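工单 326
产品：Wada 桌面置物架（黑色杆件款）
购买渠道：Astar 线上店
提交人：Chenxi Deng
类别：安装 / 表面 / 松动
状态：已解决，保留一项待跟进

问题描述

置物架放在 Dolstead 的浅色书桌上，11 月初装好，用了一段时间以后出现两个现象，不确定是不是同一个原因，先写在一张工单里。

一是立杆松。把架子上层的东西拿下来以后，手扶着顶端轻轻推，其中一根立杆会跟着歪，松手以后不完全回到原位。上面放东西的时候反而看不太出来，因为层板压着。

二是立杆附近的桌面上有一点灰色的痕迹，很淡，侧着光才看得到。用干布能擦掉，过几天又有。担心是杆子表面掉色，或者底座下面有东西在磨桌面。桌子是去年换的，不想留下印子。

说明书上只写了“将立杆插入底座直至到位”，没有写到什么位置算到位，也没有写插入以后要不要再拧。包装里带了一把小扳手，但是我没有找到需要用它的地方。

已经自己试过的：
把架子整体抬起来换了个方向放，松的还是同一根杆。
底座下面的软垫看过，没有掉，也没有翻边。
桌面用清水擦过，没有用清洁剂。

客服首次回复

您好，工单已收到，转给 Stondus 售后处理。

麻烦先不要继续推压立杆，层板上比较重的东西也请先拿下来。Wada 系列的立杆是插接加锁紧的结构，如果锁紧件没有拧上，杆子只靠摩擦力站着，时间长了会松。灰色痕迹需要看过底座和杆件以后再判断。

请按下面的顺序做，每做完一步把结果写在工单里。中间任何一步的结果和描述不一样，就停在那一步，不用往下做。

步骤一：清空并擦净工作位置

把置物架上的东西全部取下，架子从桌面上移开。用拧干的软布把浅色台面擦一遍，再用干布擦一遍，等台面干透。后面的杆件要平放在这个面上检查，面上有沙粒的话，滚动的时候会把杆子和台面都划伤。颜色浅的台面比较好，掉下来的碎屑容易看到。

擦的时候留意一下痕迹的位置：是在底座边缘，还是在立杆正下方。

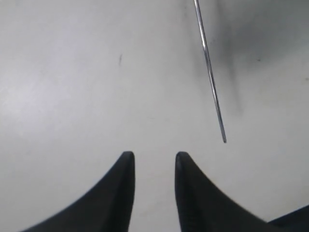
步骤二：拆下层板和立杆

从上往下拆。先把层板的卡扣松开，层板平着抬出来，不要斜着拽。卡扣比较紧的话，用手指从内侧往外顶，不要用螺丝刀撬。

层板取下以后，一只手按住底座，另一只手握住立杆靠下的位置，垂直往上拔。握得太高容易把杆子带弯。有锁紧件的那一侧要先松开再拔，锁紧件在底座的底面，需要把底座翻过来才看得到，配的小扳手就是用在这里的。

用户回复

按步骤一擦过了。痕迹在底座边缘，不在立杆正下方。布上有一点灰，和平时擦桌子的灰看不出区别。

步骤二做到一半。底座翻过来以后看到了锁紧孔，孔上面贴着一层薄膜，和底面颜色很接近，装的时候没有发现。薄膜撕掉以后里面有一颗小的紧定螺丝。松的那根杆，螺丝完全没有拧进去，用扳手转了好几圈才碰到杆子。其他几根也都没有拧，但是插得比较紧，所以没有歪。

这样看扳手是有用的，说明书上确实没有写，我又从头翻了一遍。

杆子已经全部拔下来了。继续之前想问一下：杆的两头有没有区别？装的时候我没有注意方向，很可能有装反的。

客服回复

有区别，但是不影响这次检查。完整的安装图里，朝下的一端离端头不远处有一圈浅槽，紧定螺丝顶在槽里。装反的话螺丝会顶在光的位置上，也能固定，但是容易滑。请在下一步里一起看。

薄膜是出厂时防灰的，应当在安装前撕掉。说明书漏写的情况我们已经反馈给产品组。

步骤三：逐根检查立杆

一次只看一根，看完放到一边再拿下一根，以免混。

先看直不直。把杆子平放在擦干净的台面上，用指尖轻轻推着滚半圈，眼睛放低，从侧面看杆子和台面之间有没有忽大忽小的缝。缝一直很均匀就是直的。滚的时候不要用力压。

再看表面。转着看一整圈，重点看上段和中段，这两段平时会碰到层板的卡扣。要分清楚是灰、是划痕，还是表层掉了。先用干布擦，能擦掉的是灰或者纤维；擦不掉的，用指甲横着轻轻刮过去，有挂手的感觉就是划痕或者掉漆，没有感觉的多半是擦不下来的蹭痕。

最后看端头。端头应当是圆的，没有毛刺，没有被压扁的地方。

用户回复

晚上 8 点左右做的，灯从侧面照过来，比白天看得清楚。

松的那根是直的。滚了几次，缝很均匀。

表面有问题。深色的杆身上有一些细小的浅色点子，像是划痕，也可能是沾上的东西，上段和中段比较明显，靠下的一段我没有特别注意到。杆子本来就细，颜色又深，点子一迎着光就发白。 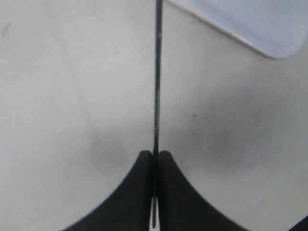

干布擦过以后少了一部分，剩下的擦不掉。用指甲刮，大多数没有感觉，有几处稍微有点挂手，位置和层板卡扣的高度差不多对得上。所以我的理解是，杆子松了以后，层板在上面来回动，卡扣把表面蹭花了。

端头是圆的，没有毛刺。

浅槽找到了，非常浅，手摸比眼睛看容易。对照了一下，松的那根就是装反的，槽在上面那一头，被层板挡住了。其他杆里还有一根也装反了，不过那根没有松。

其他杆的表面好一些，也有点子，擦完基本没有了。

客服回复

判断和您的一致。把两个现象分开说：

松动：紧定螺丝没有拧，再加上装反，螺丝孔的位置没有槽。属于安装问题，起因是说明书没有写清楚，不算使用不当。

浅色点子：擦得掉的是灰和布的纤维，擦不掉也不挂手的是蹭痕，不影响使用。挂手的几处是表层损伤，面积小的话也不影响承重，但是继续磨会变大。您可以选择更换这根立杆，或者保留原件，把这一段转到朝墙的方向。

桌面的灰色痕迹出现在底座边缘，和杆件关系不大。请在装回去之前再看一次软垫，特别是软垫的外圈有没有露出底座。新的软垫在浅色桌面上有时会留下印子，擦得掉就没有关系，建议隔一段时间把底座抬起来擦一次。

步骤四：装回

先把底座翻过来，紧定螺丝全部退到底，保证孔里没有螺丝头露出来，再翻回去。

立杆有槽的一端朝下，垂直插入。插到底的时候会碰到一个硬的面，这时再往下按，杆子不会动。如果感觉是软的，说明孔里有碎屑，拔出来把底座倒过来敲几下。

插好以后，让底座侧躺在铺了软布的台面上，一只手扶着杆，一只手用小扳手拧紧定螺丝。碰到杆子以后再转四分之一圈就够了。不要拧到拧不动为止，螺丝是细牙的，过度用力会滑丝。

拧完一颗，先轻轻转一下对应的立杆，转不动再拧下一颗。能转动的话，多半是槽没有对准，松开螺丝，把杆子重新按到底再拧。

全部拧完以后把架子立起来，空架放 2 小时再装层板。装层板的时候卡扣要卡在杆的同一高度，一边高一边低的话，层板会斜着受力，以后还会磨杆子。

用户回复

装回去了。

说一下过程中和步骤不一样的地方。有一颗紧定螺丝退到底以后掉出来了，滚到桌子边上，找了一会儿。建议在说明里写一句“不要完全退出”，因为从外面看不出来还剩多少。

另外，侧躺的时候只有一个人不太好操作。底座比较重，杆子朝外伸着，一松手就往下沉。后来是在杆子下面垫了一叠毛巾，高度差不多和底座侧面齐平，这样就稳了。毛巾比书好用，书的边会硌到杆子。

装反的两根都改过来了。插到底的感觉很清楚，和第一次装的时候不一样，第一次应该是没有插到底。

空架推了推，不歪。装上层板以后再推，也不歪。层板比原来低了一点点，原来放得下的一个文件盒现在顶到上层了，把上层的卡扣往上移了一格。

软垫看过，外圈有一处稍微露出底座，用手推回去了，好像没有粘牢。

表面蹭花的那根先不换，转了方向，有点子的一面朝墙，坐在桌前看不到。

客服回复

谢谢反馈，螺丝掉出和垫毛巾两条都记下来了，会一并转给产品组。

软垫没有粘牢的话，可以把它揭下来，底面用酒精擦一下，干了以后重新贴。如果胶已经不粘，我们可以单独寄一套软垫，不用退回旧的。

蹭花的立杆，更换资格给您保留 6 个月，需要的时候直接回复这张工单即可，不用重新提交购买凭证。寄出前请告诉我们是哪一侧的立杆，前后两侧的长度不同。

用户回复

软垫麻烦寄一套。地址和订单上的一样。

周日又检查了一次，立杆没有松，桌面上底座边缘擦过，布是干净的。

还有一个小问题，顺便问：如果以后想再加一层，层板是单独卖的，还是要连卡扣一起买？Astar 的页面上两种都有，图看起来一样，价格不一样。

客服回复

软垫已登记，随下一批配件寄出。

加层请选带卡扣的那一种。只有层板的是替换件，给层板损坏、卡扣还能用的用户准备的。卡扣装上以后同样先对好高度再扣紧，扣紧以后不要沿着杆子上下推，要移动就先松开。

加层不需要拆立杆，也不需要动紧定螺丝。

处理记录

松动原因：紧定螺丝未拧，立杆装反。已处理。
杆件表面：局部蹭痕，用户选择保留，已转向。
桌面痕迹：软垫外圈露出，已推回，新软垫待寄出。
说明书：缺少撕膜、拧紧定螺丝、立杆方向三处内容，已提交产品组，待跟进。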